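Notebook, bin transfer cell. August, entry started 9:40

Continuing from the last entry, where I left the planner with the new wall clearance and went home before the long run was finished.

Result of the long run: 100 attempts, 74 complete transfers from the front bin to the rear bin. The target for this stage is 94, so we are far from it. I went through the logs this morning and sorted the failures by the module that caused them. Most of them are from planning. Perception made fewer mistakes than I was expecting.

First, the planning problem. When the grasp candidate is near the right wall, Tedesco (our motion planner wrapper) returns a path where the wrist turns very much before the fingers go down. The path is legal, there is no collision, but it takes long and it sometimes ends near a joint limit. Then the next move, the one over the dividing wall, has no solution and the attempt is closed as failed. I had believed that the solver was too slow. I increased the time limit and the same attempts failed again, only later.

The reason is in how we call it. We plan the approach, then the lift, then the transfer, each one alone. The approach does not know that a transfer comes after it. So it chooses freely among the arm configurations and often takes one which is bad for the next step. I changed the call so that the inverse kinematics solutions for the grasp are first checked against the pose above the rear bin, and the ones which cannot reach it are removed before the approach is planned. The change is small, one function and a flag in the config. The flag is called check_next_pose and it is off by default until someone else has reviewed it.
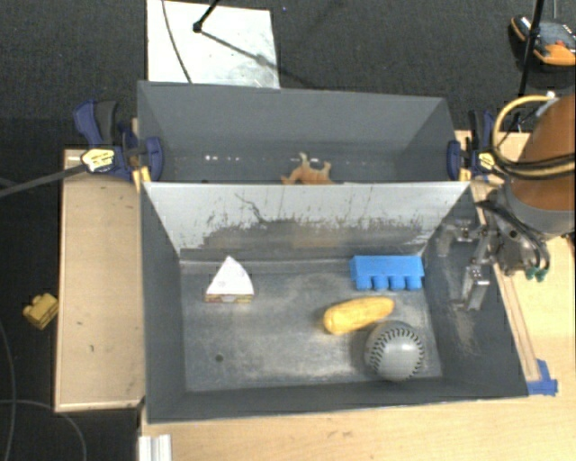 Second, the collision model. In the model both bins were boxes with vertical walls, because it was quick to write. The real right wall of the front bin slopes outward, so the model was taking away free space that we have in reality, exactly in the place where the gripper needs it. I replaced this wall with a slanted plate and kept 30 mm of clearance at the rim. I did not touch the dividing wall. It has enough scraping on it already and I prefer to stay careful there.

The clamps were also missing from the model. I added one box for each of them, a little larger than the real body. Please do not delete these boxes when you clean the file, they look like leftovers but they are not.

13:15

Perception. Gellix gives the segmentation masks and the grasp scores. Round and long objects are fine: the ball and the corn get a good mask in almost every cycle. The wedge toy is more difficult. Its top is white and flat, and the mask often stops before the colored band on the side, so the center of the grasp moves toward the point of the triangle. I tried a lower threshold, and then the worn places in the bin bottom began to appear as objects. I put the threshold back. A better idea is perhaps to subtract the known bottom plane in depth first and use the color mask only after that. Not started.

The blue block has a different issue. When it lies on its side the studs make the grasp score jump between two candidates from one cycle to the next. The selection code takes the highest score each time, so the target changes while the arm is already waiting for a plan. I added a simple rule: keep the previous candidate if it is still valid and its score has not dropped by more than a small margin. In replay the jumping disappeared. On the real arm I have only a few cycles with it, too few to say something.

16:50

Short test with check_next_pose on and the new wall model. 30 attempts. The big wrist turn did not appear in any of the logged paths, and planning for grasps near the right wall is clearly faster. I had one failure at the dividing wall, where the lift height was computed from the object center and not from its lowest point. For a long object hanging down from the fingers this is wrong. It is an old bug in our code, Tedesco is not guilty.

I sent the logs and the diff to Durnine with the request to run the same seeds on the Clustcombe cell, where the bins are the same model but the arm is mounted on the other side. If the improvement is real it should be visible there too, near the left wall.

Open points:
fix the lift height, use the lowest point of the mask in depth
depth plane before color mask for the wedge
write the candidate rule as a test, at the moment it lives only in my branch
ask if the time limit can go back to the old value
repeat the full run of 100 before merging anything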